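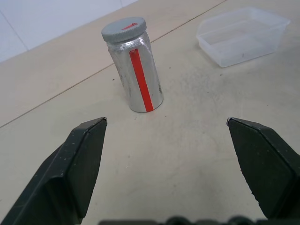 I have been putting a stripe of red tape on my metal bottles for a while now, and a few people have asked why. It comes from a habit I picked up from Montri Noiphan when we shared a bench in Dultby. He marked the bottle and the cap together, so the two marks line up when the cap is fully home. If the marks are out, it needs another quarter turn. I have had fewer leaks in my bag ever since.

The bottle takes 700 ml to the brim. I fill it to 573, which leaves room for the cap and a bit of air. I bought mine at Menzies and have used it every working day for 18 months. It has picked up scuffs and smudges, and a wipe with a damp cloth deals with most of them.

The table could do with the same treatment. There are crumbs and dark specks on it, and the join between the two panels collects whatever I don't sweep up. 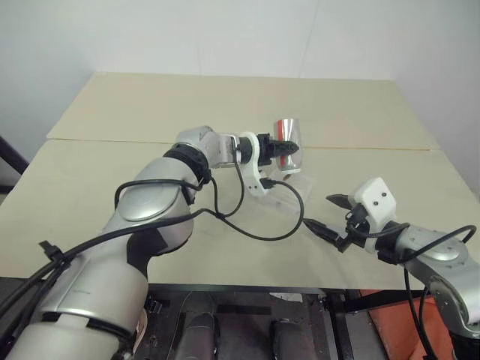 Putting the tape on

Wipe the metal with a dry cloth first - tape won't hold on grease. Cut one long piece for the body and run it from just under the neck to the base. Screw the cap down hard, then put a short piece on top, in line with the stripe. Press the ends flat with a thumbnail.

The piece on the cap wears out first. I change it after nearly 14 weeks, when the end begins to lift. 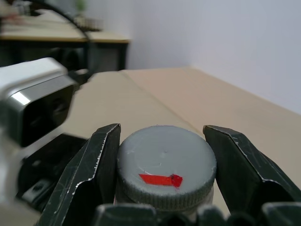 Grey cap with its strip of red tape. The right end looks folded over.

The ridges round the side of the cap hold dirt as well. An old toothbrush and washing-up liquid will clean them, but keep the brush off the tape.

I keep small pots on the same table, and anything with a round lid gets a bit of red too. Lids get muddled in my cupboard otherwise.

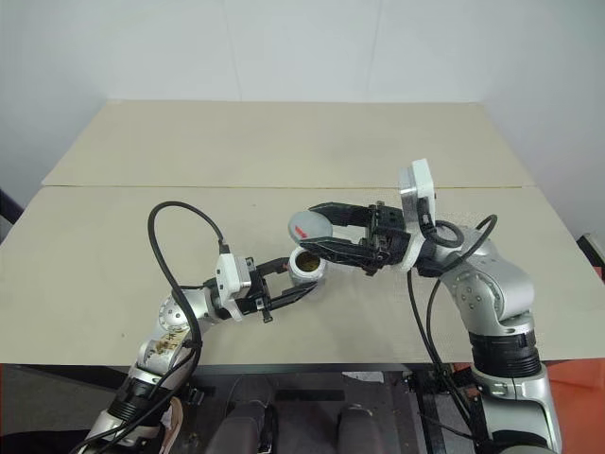
Small white cup and a grey lid with a red mark.

Next I want to try the yellow tape from Koltia on the tea things.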